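I Read the Whole Terms of Service, and Now I'm Moving My Coins

Posted 03/12/2022

So I finally did the thing everybody tells you to do and no one does. I sat down with a pot of coffee and read the terms of service for Farkelside, the exchange where I've kept most of my crypto for the past few years. All of it. It runs to 291 numbered clauses, and I'd clicked "I agree" on my phone in a parking lot.

Clause 199 was where I put the coffee down. It says that coins in a customer's "flexible balance" may be lent, pledged or otherwise used by the company, and that the customer gives up any claim to specific coins while that's going on. My balance was flexible! I never picked that. It was the setting the account came with.
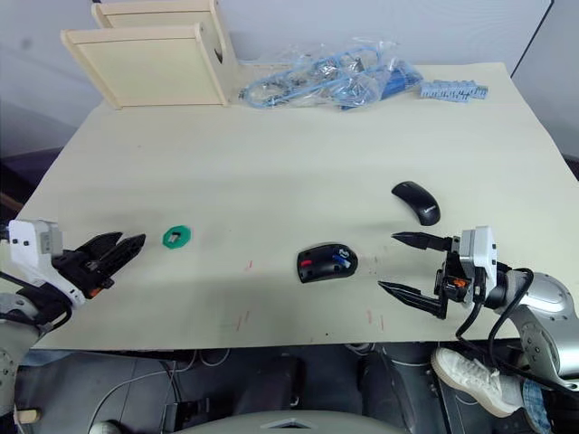
I called my friend Nikola Domański, who used to do bankruptcy work and still gets a little too happy when I bring him this stuff. His take was pretty blunt. If the company goes under, he said, you may think you own coins, but you could end up standing in line with everybody else the company owes money to (the landlord, the ad agency, the guys who stock the snack room). And that line moves slowly, when it moves at all.

Now, I'm not saying Farkelside is doing anything shady. I have no idea, and that's kind of my complaint. When my bank messes up, I know who to yell at. When my broker holds my index fund, there are rules about keeping my shares apart from theirs. With an exchange I get a blog post with a padlock on it and the word "trust" in very large type.

People on the Tollum message board, where I spend way too much time, say the answer is simple and you should hold your own keys. Fine, but have you met people? My cousin Ivana Painemal lost the paper with her recovery words when she moved in September, and there went $400 worth of coins she'd bought mostly to make me stop talking about them. No help desk, no reset link. She was a good sport, much better than I would've been.

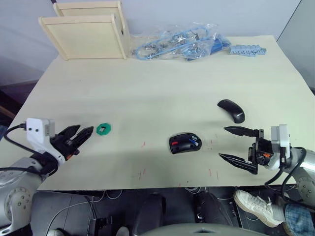 I don't think regular folks should have to choose between being their own vault and being an unsecured lender to a company they found through a podcast ad. There's a pretty boring middle ground and I'd love to see lawmakers get on with it. Customer coins go in a separate account, with the customer's name on the claim. Lending is off until you turn it on, and the screen where you turn it on says in plain words that you could lose the lot. An outside auditor checks what the company owes as well as what it holds – that second half gets skipped a lot, and a pile of coins looks great until you find out who else is owed it.

The usual comeback is that rules will chase the business overseas. Maybe some of it! Adugna, the other exchange I tried, already lists a mailing address on an island I had to look up, and I can't say I'd miss it.

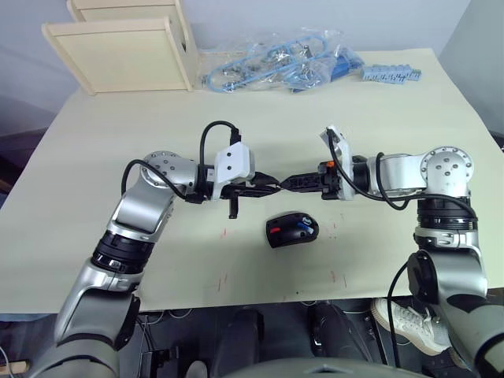 What bugs me more is the line about how we all knew the risks. Did we? I knew the price could drop, and it has, and I haven't complained (much). A price drop is a risk I signed up for. Having my coins loaned out to strangers under clause 199 is a different one, and it was tucked behind 4 separate links.

Anyway, I've started pulling my balance out. Part of it is going to a hardware wallet, and the recovery words are going in the safe deposit box at my credit union in Bresinthorpe, next to my birth certificate and the car title. The rest I'm turning back into dollars for now. The first withdrawal is still marked "pending review," and I've got their support page open in another tab.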